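Artificial flower workshop moves to larger room in Clondska

A workshop that makes up artificial flower arrangements for hotels, offices and waiting rooms has moved into a larger room in Clondska after outgrowing its old premises above a bakery.

Skarnia began with two people and a single table. The new room is on the ground floor, which means finished pieces no longer have to be carried down a narrow staircase, and it has a storeroom for stems, buds and foliage.

Yolandi Adams, who runs the workshop, said the move had been planned for two years but the right space had been hard to find. The lease was signed in August.

"We were keeping boxes of greenery on the stairs," she said. "People had to climb over them to get to the kettle."

White is the colour customers ask for most, according to Adams, particularly for reception desks and wedding venues. The large blooms go well with smaller round buds and a few sprigs of fine, needle-like green, and she prefers foliage with paler tips so that the arrangement does not look too dark from a distance. 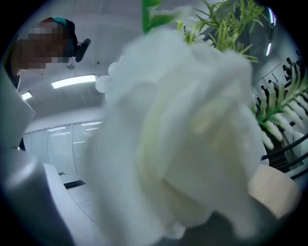 Issue 80, page 2

The ruffled petals need some care. They flatten in transit and have to be opened out by hand before an arrangement leaves the building – a job that can take most of a morning when a big order is due.

The workshop's largest order so far came from Van der Merwe, a furniture shop in nearby Grornska, which wanted over 200 stems for its window and showroom. Part of that order was made up in the old premises and the rest was finished after the move.

Adams said she also plans to offer a cleaning service for older arrangements. Dust is the most common complaint, she said, and many customers throw away flowers that could be brushed down and used again.

"A soft paintbrush does most of it," she said. "Start at the middle and work out."

The room will be open to visitors in the mornings once the shelving is finished. Anyone bringing in an arrangement for cleaning is asked to ring first – the storeroom is still being sorted and space is short.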